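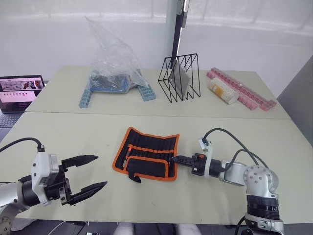
Filed under: Tools and Storage

I went through the small tools in July. They had been living in two coffee cans and the top drawer of the desk since we moved to Skollunden, and every time I needed a screwdriver for a battery cover I ended up tipping a can out on the table.

What I settled on is a tool roll. It's black fabric, it opens flat, and it goes back in a drawer when I'm done. I looked at hard cases too. A hard case holds its shape and keeps out dust, but it takes up the same space whether it's full or half full, and I have one shallow drawer to work with.

Before buying anything I wrote to Huguette Charpentier, who repaired clocks for years and still does a few for friends. She told me to sort first and shop second. So I sorted. I put everything on the kitchen counter and made a pile for screwdrivers, a pile for picks and scrapers, and a pile for things I didn't recognize. The last pile was the biggest. Most of it went to Évan Guérin, who takes odd tools and seems to find a use for them.

I kept the ones I reach for. Three of the drivers were duplicates, so those went in the kitchen drawer. The good tweezers stayed. The cheap set with the soft tips went in the trash, and I should have done that years ago.

On putting tools in the roll: I tried it by size first, smallest on the left. It looked good and I couldn't find anything. Then I tried it by job, with eyeglasses and watch things together, then electronics, then everything else. I have stayed with that. The handles mostly match, so I go by position more than by looking.

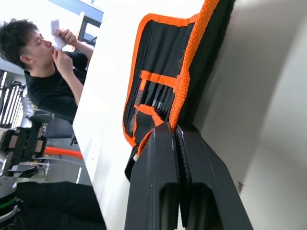
Orange bands across the slim tools, black handles and one orange one.

Elastic is the part I would check before buying a roll of any kind. If the band is too loose the thin shafts slide down and end up crosswise at the bottom. If it's too tight you fight it every time and stop putting things back. I push a driver in and turn the pouch over above a towel. If the driver stays put, fine.

The other thing is the edge. My old Trorkum roll, the brown one, had no binding at all and it frayed along the fold within a year. I trimmed the threads with scissors and that made it worse. If you get a loose thread, leave it alone or put a dot of fabric glue on it.

For anything with a sharp point I still use a cork. Huguette does the same. Pull the cork off before you put the tool back in its pocket or it won't fit under the elastic.

I don't oil the shafts before they go in. I did once and it left a mark on the cloth that never came out. A wipe with a dry rag is enough for how often I use them.

Next up is the bigger stuff, the pliers and the two wrenches from the Shearer box, which won't fit in any roll I own. They're on the shelf by the back door for now. I'm also looking for a small magnetic dish for screws, so if you have one you like, leave a comment.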